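Guides > Robot Cell > Reading the Wrist Pad Before You Teach a Point

Before you hand-guide the arm in the Drorska cell, please take a slow moment with the wrist pad. I know, I know, you've got a list of points to get through! Still, house rule 4 asks you to read the lights first and touch the buttons second.

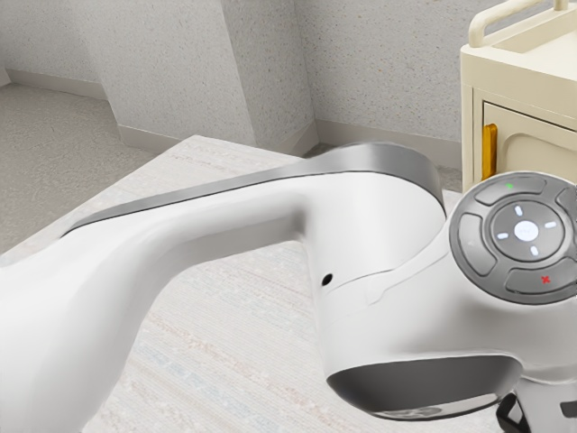
Latow Automation Group, Robot Safety Team

Look for the little green dot near the left end of the upper button, and then for the four short lights around the white center button. Learn where the red "x" sits too, down at the lower right, so your thumb isn't hunting for it later.

1. Stand where you can see the whole pad.
2. Say out loud that you're taking the arm.
3. Keep your free hand away from the joints.
4. Write the pad state on form 115 when you finish.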